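From: Thenmozhi Kartha
To: sim-manip list
Subject: Re: [sim-manip] Gripper drives into countertop on thin objects, kitchen scene

Replying to the list because two other groups have asked me off-list about the same symptom. The original report is quoted below, trimmed, with my answers in between. The short version is that there are two separate faults. One is a plain bug in our scene export. The other is a missing check that let the bug through, and it matters more if you plan to run any of this on hardware.

> We moved from the Binamum controller to the Guris one in November and
> reran the kitchen pick set with no other changes. Tall and medium
> objects are fine. The flat objects fail in a new way. The arm
> approaches from above as usual, slows down, and then does not stop
> at grasp height. It keeps a constant downward command until the
> episode times out. There is no error in the log.

The missing log entry is expected with the current build and is covered further down. The constant downward command is the useful part. The approach phase in Guris ends on one of two conditions: the fingertip frame reaches the commanded grasp height, or the contact flag is raised. If it never ends, neither condition was met. The commanded height was therefore somewhere the fingertips could not get to, and contact was not reported on the way.

> Our first guess was the collision mesh of the object. The cross is
> thin and we suspected the solver was dropping contacts on it. We
> replaced it with a box of the same thickness and got the same result.

The box test was worth doing and it rules out the mesh. I repeated it with the object removed completely and a hand-written grasp pose at the same spot on the counter. The arm still pressed down and did not stop. The object has no part in this beyond being thin enough that the grasp height falls close to the stone.

What differs between the two controllers is the source of the surface height. Binamum read it from the physics scene at reset. Guris reads it from the scene file, in the "support" block, and trusts it. In our export the support height is written relative to the top of the pedestal under the robot base. Guris expects it relative to the world origin. For the kitchen scene the two values happen to be close, because someone (me) had set the origin a little below the pedestal top when the scene was first built for Loureiro. The error comes to 9 mm, low. With anything tall, a grasp that is 9 mm too low still closes on the object. With a thin part the target is inside the counter.

This also explains why the failure rate on medium objects went up slightly and was put down to noise in the first report. It was the same offset. Please rerun those as well before comparing against old numbers.

> Attached is the state from one of the failing episodes, just before
> the fingers reach the surface. Everything looks normal to us at
> this point. Joint positions are well inside limits and the arm is
> nowhere near a singularity.

I agree, and I found nothing in the joint state either. The replay of that state on my side matches yours to the last digit stored. The planner output up to that point is correct for the goal it was given, so there is no reason to look for trouble in the inverse kinematics or in the trajectory smoothing. I spent most of a day there before checking the goal itself, and would suggest others skip that step.
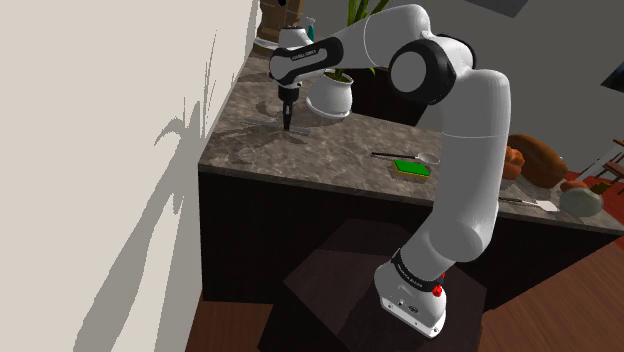

The second fault is the contact flag. Even with a bad target, the approach should have ended when the fingertips met the stone. The flag is computed in the wrapper, from the contact list the simulator returns each step, filtered by body name. The filter keeps contacts between either finger and any body marked "graspable", and drops the rest. The countertop is not graspable, so finger-to-counter contact was dropped before anyone could see it. Under Binamum this never mattered, since the height was right and the flag was only used as a backup.

With the filter in place, the fingers rest on the counter, the position error stays at a few millimeters, and the integral term in the height loop keeps growing. Nothing in simulation objects to this. The solver holds the fingers at the surface and the arm pushes harder each step. In the episode quoted above, the estimated vertical force at the fingertips passed 800 N before the timeout. That number is not physical for this arm, as our simulated actuators are not torque limited in the default config. It does show that no layer was watching.

> Is this a safety concern for the real setup, or only a training
> artifact? The policy side would like to keep going.

It is a safety concern until both changes below are in. The controller code is shared. On the real arm at Traltham the vendor's own force monitoring would be expected to trip first, and I have no reason to think it would not. But a design in which the vendor stop is the first thing to react to a wrong number in a scene file is not one I am willing to sign. The real cell is locked to the old Binamum build until further notice. Please do not switch it back by hand, including for a quick look.

On the training side, any data collected with Guris on the kitchen scene should be treated as suspect. Episodes on tall objects are probably usable but carry the wrong grasp height. Episodes on thin objects that ended in a timeout should be discarded. We checked 20 episodes labeled as successes on thin objects and 11 of them had sustained finger-to-counter contact before the grasp closed. In those, the object was picked up by fingers sliding along the stone. A policy trained on that will learn to lean on the counter, and it will look good in simulation while doing it.

The changes, in the order I would apply them:

1. Scene export. Support height is now written in the world frame, and the frame is named explicitly in the file. Guris refuses to load a file in which the frame name is missing. Old scene files must be exported again. Do not add the frame name by hand to an old file, as the loader has no way of knowing that the value next to it is still in the old frame.

2. Reset check. At reset the controller casts a ray straight down at each grasp target, with the movable objects masked out, and compares the hit with the support height from the file. A mismatch above 1 mm aborts the episode with an error. This costs very little and would have caught the fault on the first run.

3. Contact filter. There are now two flags. "grasp_contact" behaves as the old one did. "any_contact" is raised by a contact between the gripper or wrist and any body at all. During approach, any_contact ends the motion, and if grasp_contact is not also raised the episode is marked as a fault.

4. Force ceiling. Simulated actuators are torque limited by default, with the limits taken from the arm description. To remove them you have to set a flag in the config, and the flag is written to the episode log.

5. Integral term. Clamped, and reset when the approach phase ends for any reason.

6. Logging. A timeout during approach is now logged as an error together with the remaining height error and the last contact list. Previously it was recorded as an ordinary end of episode, which is why you saw nothing.

Items 1 to 4 are merged. Item 5 is in review. Item 6 is merged for the single-arm wrapper only, and the two-arm wrapper still logs the old way.

> We can work around it by raising all grasp targets by a centimeter.
> Would that be acceptable for now?

Please don't. It hides the first fault and leaves the second one where it is. It also puts the fingers above the thin parts altogether, so you would be trading one failure for another, and someone will later forget that the offset is there. If you need results this week, stay on Binamum.

There are two things I have not resolved. The first is that with any_contact active, a small number of approaches near other items on the counter now end early, because the wrist brushes against something on the way down. These are real contacts and were simply not reported before. I would sooner fix the approach paths than loosen the check, but I don't have a clean way of doing it yet. The plant model is the worst case, as its collision shape is much larger than the leaves. Replacing it with a convex decomposition helps and slows the step time noticeably. If anyone has a cheaper shape for that kind of object, I would like to have it.

The second is that my replay of one episode shows the contact list empty for a single step in the middle of sustained contact. It did not affect the outcome, but a flag that can drop out for one step should not be used alone to end a motion. For now any_contact is latched until the phase changes. I have not found the cause. It may be the solver's contact caching, or it may be ours.

If you have runs from November onward on any scene with a raised base, please check the support block and send me the value along with the pedestal height. The scene file alone is enough for that. I don't need the episodes.

Thenmozhi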